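Forums > Field Reports > Mammals > Night walks and guides

Thread: Giant anteater in dry grassland, how many days to plan?
11 replies · 907 views · 3 shares

nudus
I plan a trip for June and my big wish is to see a giant anteater in the wild. I read two older reports here. One person saw four in a single morning, the other stayed six days and saw only the tracks. How many days is reasonable? I will stay at the Stakanier ranch, which has open grassland and some gallery forest along the river. I don't drive, so I depend on the ranch guide.

pratar_k
Three full days, if the weather is dry. I was at Stakanier two years ago and we found our first one on the second afternoon, at maybe 200 meters from the track. It was walking with its nose down and did not care about us at all. Their eyesight is poor but the smell is excellent, so please ask your guide to keep the wind in your face.

old_burrow
I don't agree with three days. In June the nights can be cold there, and on cold days the anteaters change their schedule. They are active in the middle of the day and they sleep at night, curled under the tail. Many visitors go out at 5 in the morning, see nothing, and take a nap exactly when the animal is walking. I would say five days, and eat your lunch in the field.

nudus
Thank you both. Is this about the temperature really so strong? The ranch offers only the early drive and the night drive.

old_burrow
For me it was very clear. In the hot months I saw them only after dark. In the cold week I had all my sightings between 10 and 3. Ask them for a walk at noon, they will think you are strange but they will do it.

pratar_k
My sighting was in a warm week and it was at four in the afternoon, so I think the rule is not so strict. Cloudy days are also good. But okay, the noon walk costs nothing.

frimpong
One more thing which is not mentioned yet. Look for recently burned areas with new grass. The animals are much easier to see there, in the tall grass you can pass one at 20 steps and see only a piece of the tail. My list for that region has 1,172 mammal records from all my visits and nearly every anteater on it was in short grass.

old_burrow
Short grass is easier for you, but it does not mean that there are more anteaters in it. You only see them better.

frimpong
Correct, and nudus wants to see one. So for this purpose it is the same.

nudus
I have written to the ranch on Wednesday and they agree to the noon walk. I booked five nights, which gives four full days, so a compromise between you. How close is it polite to go?

pratar_k
Stay at 50 meters or more and let it come if it wants. If it stands up on the back legs you are much too close, the claws are very serious. And if it is a mother with a young on the back, stay farther and don't follow.
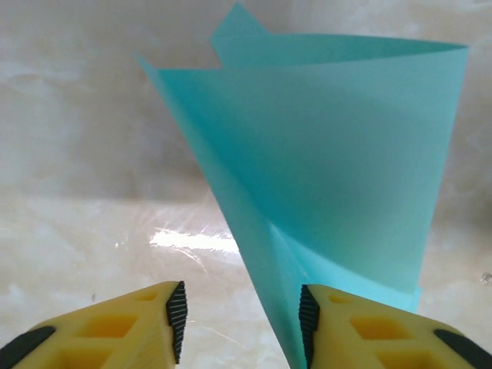 What does a giant anteater track look like in sand?
The front foot leaves a mark from the outer side and the knuckles, with the long claws turned inward, and the back foot leaves a print a little like a small human foot.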